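How to compare two sets of gripper fingers on a two-arm bench without fooling yourself

Posted 07/05/2026

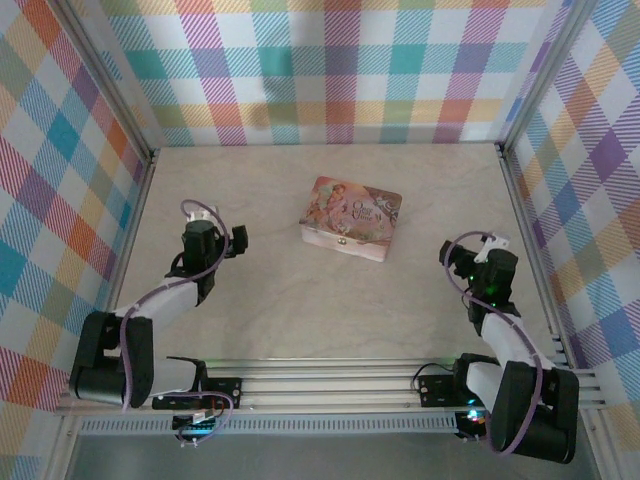 The tin box test, both grippers holding off either side of the box.

I get asked a lot which fingers to buy for a small two-arm setup, and my answer is always the same: borrow both and run them on something annoying. My annoying thing is a decorative tin with a little metal clasp on the front. Lids that overhang the sides are great for this! A finger that looks perfect on a foam cube will slide right up a tin and catch under the lip.

I was comparing the stock Verkix fingers with the softer Janen pads. You can do the whole thing in an afternoon (longer if you stop to argue about it, as Mekdes Yimer and I did).

Step 1. Mount one set at a time, on both arms. I started out with Verkix on the left and Janen on the right, thinking I'd save time, and ended up comparing my left arm with my right arm. Don't do that.

Step 2. Sort out your cables. Run each arm through its full reach by hand with the power off and watch the loop over the gripper. If it goes tight anywhere, give it more slack now.

Step 3. Put the tin in the middle and turn it a little. Square-on is too easy. I put small pencil ticks on the floor panel at two corners so I can set it back the same way each time.

Step 4. Bring both grippers in to the same height and stop short of the box. Save that as your start pose. Look at it from above too, because one arm is nearly always closer than the other. A small gap difference is fine as long as you keep it for both sets.

Step 5. Set the closing force low. In Kassa (the controller software I use) I begin at 10 percent and go up until the tin lifts without the sides flexing. Write the number down for each set.

Step 6. Run your tries. I do 8 lifts, then 8 clasp flicks, then swap fingers and go again. The clasp is where it gets fun. The Verkix tips are thin enough to get behind it. The Janen pads mostly mashed it, poor thing, but they held the body of the tin much better and at a lower force.

Step 7. Watch the video back before you decide. I was sure the Janens had dropped the tin more often, and my own notes said otherwise.

I kept the Verkix on for anything with a latch, and the pads go back on for carrying. Next up is the Urnent set, which has a swappable tip, so I may get to stop hunting for my hex key every time. If you've run those on tins or anything else slippery, leave a comment with your force setting!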